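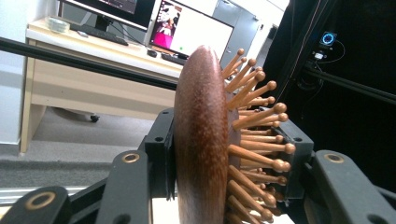
*The brush, in the gripper, with the office behind it.*

Montri Tanasarn had been hired for his patience. At the interview they gave him 2 grippers and asked him to move a cup from one side of a table to the other. He moved it. They asked him to do it again, and he did it again, and after the twenty-first time the woman from Zastetti wrote something on her paper and smiled.

Now it was August and he was moving a hairbrush.

The rule was simple. Each attempt must be a little different from the one before, but it must look as if a calm person had made it. If he hurried, the model would learn to hurry. If he hesitated, it would learn that too. Samran Phetsri, who checked the recordings in the next room, could tell from the hesitations what kind of night Montri had had.

"You stopped above the basket today," she told him at lunch. "Almost three seconds. What were you thinking about?"

"My mother," he said.

She marked the attempt as good and did not ask more.

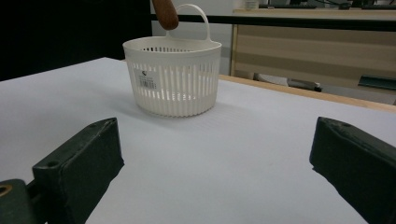 *Above the basket, before the hand decides.*

His mother had kept a brush by the window in Garwood, in the house with the green stairs. Every evening she brushed her hair and put the brush back in its place without looking, while she talked to him about the neighbors or the price of fish. He had watched this perhaps 1000 times and he had never learned anything from it. He still left his own things everywhere. It seemed unfair to him that a machine should need fewer examples than a son.

He did not say this to Samran. He said it to the grippers, quietly, because the recordings had no sound.

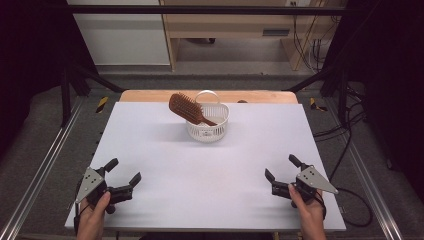 Attempt 90 was the last of the afternoon, and Montri wanted to make it well. He closed his eyes for a moment, as his mother would have done, and held the grippers low and still at the near corners of the board. The brush lay across the rim of the basket with its pins up on the left and its handle pointing down to the right, and he thought that she would have scolded him for leaving it so. A brush goes inside – or it goes beside. He reached forward with his right hand to correct it.

Then he stopped. In the next room a chair moved.

"Leave it," Samran called through the door. "I have not seen that one before."

He lowered his arms. For a while they both looked at it, he at the table and she at her screen, and the lamp in the corridor came on by itself as it did every evening at this hour.

"Shall I write it as a failure?" he asked.

"Write what happened."

He took the pencil and wrote: *90. She was interrupted.* He read it once, and then he changed the first word to *brush* and went to find his coat.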